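Speaker notes: Buying the small stuff first
Savita Gautam, Hovbridge equipment planning session, April 10, 2021

Slot is 25 minutes with questions. Skip the org chart slide if we start late.

SLIDE 1. Title

Say hello, thank Linnea for setting up the room. I run purchasing for the handling group at Hovbridge. I don't write code and I don't design hands. I sign the orders and I get the phone call when the orders are wrong.

The talk is about how we planned a year of equipment for collecting hand-held gripper data in homes and small shops. Most of you are about to write the same kind of budget. I'll give real numbers where I can.

SLIDE 2. What we asked for the first time

Our first request went in last February. It had one arm on it, a table for the arm, a safety mat and a line that said "accessories." Kylie Prendergast reviewed it and sent it back with one question: accessories for what?

She was right to. We had a good quote for the arm from Corrigan and nothing under it. We hadn't priced fingers, pads, screws, cases, storage or anyone's time.

(Pause here. People usually laugh at "accessories." Let them.)

SLIDE 3. What we bought

We put the arm off and started with hand-held grippers. A person holds the gripper and does the task, and the camera on it records. The units came from Nustby. Each one was $1,529, and the case was included, but the spare fingers were not.

Spare finger sets are $58. That sounds like nothing. We left them off the first order and then paid for rush shipping twice in one month, so the first sets cost a lot more than the price list says. Put spares on the same order as the unit. I'd go with three sets per unit for the first year and then look at what you used.

SLIDE 4. Pads and wear

Pads are a consumable. Budget them like printer toner. The faces get scuffed, the top edges wear, and hair and thread get caught in the lower part and have to be picked out with tweezers. Some operators will keep using a worn pad for weeks if you let them. We now have a check at the start of each shift and a drawer with replacements in it.

Chiyo asked for a budget line called "pads and pivots" and I fought her on it because it looked fussy. She got the line. We spent all of it by summer.

The pivots matter too. If the joint gets sloppy the pads stop meeting square, and then the operator squeezes harder to make up for it. Replace the bushing when there's play you can feel. Don't wait for it to rattle.

SLIDE 5. Time

Equipment was the smaller half of what we spent. Things that took hours and had no line in the first budget:

Charging and swapping batteries
Copying the recordings off and checking them
Driving to sites
Putting the site back the way it was
Labeling

Isla Hoani kept a time log for us, and I recommend you get somebody to do the same before you write a budget. Ours changed the plan. We had one person down for copying and checking, half time. It needed a full person.

SLIDE 6. Storage

We bought a storage box at $1,695 and a second one four months later. Buy both at once if you can, one for the working copy and one for the backup. Keep them in different rooms. Drives are a separate line and the price moves, so get a fresh quote the week you order.

If your finance office wants one number for storage, give them the boxes and drives together. If you give them the boxes alone they will hold you to it.

SLIDE 7. Props and household items

This line always gets questions, so I'll spend a minute on it.

We planned for cups, blocks and boxes, all clean and rigid, all from one catalog. The operators told us in the first week that real rooms aren't like that. Thin plastic shopping bags are hard. They crumple, they're see-through, they shine in places, and whatever is inside is only half visible. Printed packaging next to a plain white surface is a different problem again.

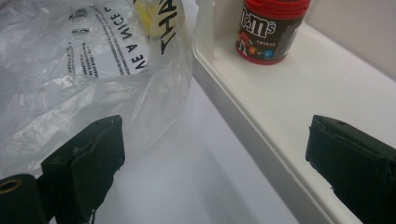
So the props budget went up, to $580 for the year, and most of it goes to grocery and drugstore items. I let operators buy on a store card with a monthly limit. Purchase orders for this kind of thing are a waste of everyone's afternoon. Keep the receipts in an envelope and reconcile once a month.

Two cautions. Auditors don't like candy on a research card, so write the purpose on the receipt the day you buy it. And bags wear out faster than you'd think. Save the ones you get at checkout.

SLIDE 8. When to buy the arm

We do still want the arm. The Rutasura project will need one, and the quote is being redone now. What I want in hand before I sign:

A room with the power already in
A named person who will maintain it
A service price in writing for years two and three
Finger sets that match the hand-held ones, confirmed by the vendor

That last item is the one I'd push you on. If the fingers on the arm differ from the fingers people used by hand, you may be paying for adapters or redoing work. Ask early. Get a drawing, and have someone lay a real finger on top of it at full scale.

SLIDE 9. Template

The budget sheet is in the shared folder. Columns are item, unit price, quantity, spares, who owns it, and reorder date. Fill in the owner column before the price column. Delete our vendor names if you send it outside.

Linnea has paper copies at the back.

Likely questions

Lease or buy? We bought. The lease terms we saw didn't cover worn fingers.

How much to hold back? We hold ten percent until the middle of the year. Last year it went to the second storage box.

Can two teams share a set? Yes, if one person keeps the calendar. We tried it without and lost a charger.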